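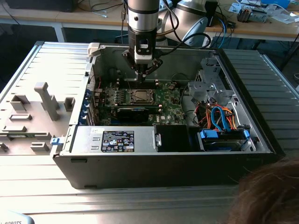

Relatório de progresso – avaliação do serviço Kavel para desmontagem de computadores

Para: Aqeel Arain, Forninside
Período até 13 de julho de 2025

1. Situação

A Lidell continua a apresentar o Kavel como um serviço "pronto a instalar". Ao fim de 4 meses de avaliação, não posso subscrever essa descrição. O braço funciona e o suporte responde, mas quase tudo o que interessa à Forninside (retirar memórias, discos e placas sem estragar o que se quer revender) ainda depende de um operador por perto.

Registámos 393 ciclos completos de extração de módulos de memória. Em 104 deles foi preciso intervir à mão, quase sempre por causa das patilhas laterais. A Lidell contabiliza estes casos como "ciclos assistidos" e inclui-os na taxa de sucesso. Pedi que os separasse e ainda não recebi a tabela corrigida.

2. Preparação dos equipamentos

O tempo anunciado por unidade começa a contar com a caixa já deitada e sem a tampa lateral. Essa parte é nossa e não aparece na proposta comercial. 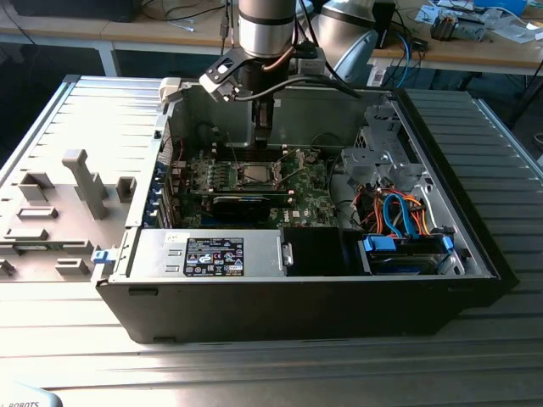 O que me preocupa mais é o alcance da garra dentro da caixa. A demonstração comercial foi feita com uma placa solta sobre a bancada, onde há espaço de todos os lados. Numa torre Dell completa, com a gaiola metálica das unidades e os cabos de alimentação à direita da placa, os dedos têm de descer entre obstáculos, e a Lidell ainda não mostrou como o planeamento de trajetória trata um cabo fora do sítio. A resposta por escrito foi que "o sistema se adapta". Gostaria de ver isso medido.

3. Custos

O módulo de visão adicional custa 1.678 euros e não constava do orçamento inicial. A Hviid, que cotou uma solução concorrente, inclui-o de base, embora com um prazo de entrega pior.

4. Próximos passos

Proponho reter a segunda prestação até recebermos os dados separados e repetir o ensaio em setembro com torres de outros fabricantes – de preferência escolhidas por nós. A extração de discos fica fora do âmbito até lá.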